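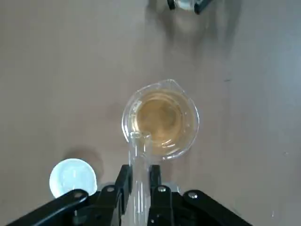 ## Research update: estimating tilt limits for pouring from the wrist view

February 25, 2018

The manipulation group at Kaklow has finished its first full evaluation of a pouring controller that works from a single wrist camera, with no scale under the receiving vessel and no external view of the bench. The work was led by Vittoria Guerra, with data collection and gripper calibration by Valdemar Lykkegaard. A technical report is in internal review and will be posted to the Wovon project page once the appendix on calibration is complete.

The problem is narrow. A parallel gripper holds a test tube and brings its mouth over the rim of a beaker. The controller must decide how far to tilt, how fast, and when to stop. Earlier versions took the position of the beaker from an overhead camera and treated the tube as a rigid extension of the fingers. Both assumptions caused trouble. The overhead camera loses the tube mouth when the arm passes under it, and a smooth glass tube can rotate slightly in the grip during the approach, which moves the mouth by several millimeters while the joint encoders report no change.

The new method estimates the tube axis and the beaker rim in the same image. The rim is fitted as an ellipse, and the spout is masked out of the fit so that it does not pull the center to one side. The tube axis is fitted from the two long edges of the glass, starting at the fingertips, where contrast against the black finger blocks is highest. The overlap between tube mouth and rim is then computed directly in image coordinates and passed to the tilt controller as a margin. If the margin falls below a threshold, the wrist stops tilting and the arm corrects laterally before continuing.

Transparent glass remains the main source of error. Seen from nearly overhead, a beaker gives two rings, one from the rim and one from the base, slightly offset from each other. The first detector locked onto the base ring in a large share of approaches. Guerra's change was to fit both rings jointly and use the known height of the vessel to decide which is closer to the camera. Colored liquid in the beaker helps, as it gives the inner wall a usable boundary. Clear water is harder, and the results for it are reported separately.

The training set contains 1,624 approach sequences recorded on two benches, one with a matte gray-beige top and one with a white laminate top. The evaluation used 400 new trials on the matte bench, split evenly between colored liquid and clear water. A trial was scored as a failure if any liquid landed outside the beaker, if the tube touched the inside wall below the rim, or if the controller timed out. There were 47 failures in total. Most occurred with clear water, and the largest single cause was a wrong ring assignment during the last part of the approach, when the rim is partly hidden by the tube.

The comparison with the overhead-camera baseline is not yet complete. The baseline was run with an older set of finger pads, and the pads affect tube rotation enough that the two sets of numbers should not be placed side by side. Lykkegaard is repeating the baseline with the current pads.

Two limitations should be noted. The method needs the vessel height in advance, so an unknown beaker has to be measured first. It also does not estimate volume. The controller stops on tilt angle and elapsed time, and any dosing accuracy comes from knowing how much was in the tube at the start. A liquid level estimate from the same camera is planned, but no results are available.

The annotation tool used for the ring labels, Clirard, now exports paired ellipses in one record. Groups using the older export should convert their files before merging, as the field order for the minor axis has changed. Requests for access to the sequences should go to Guerra.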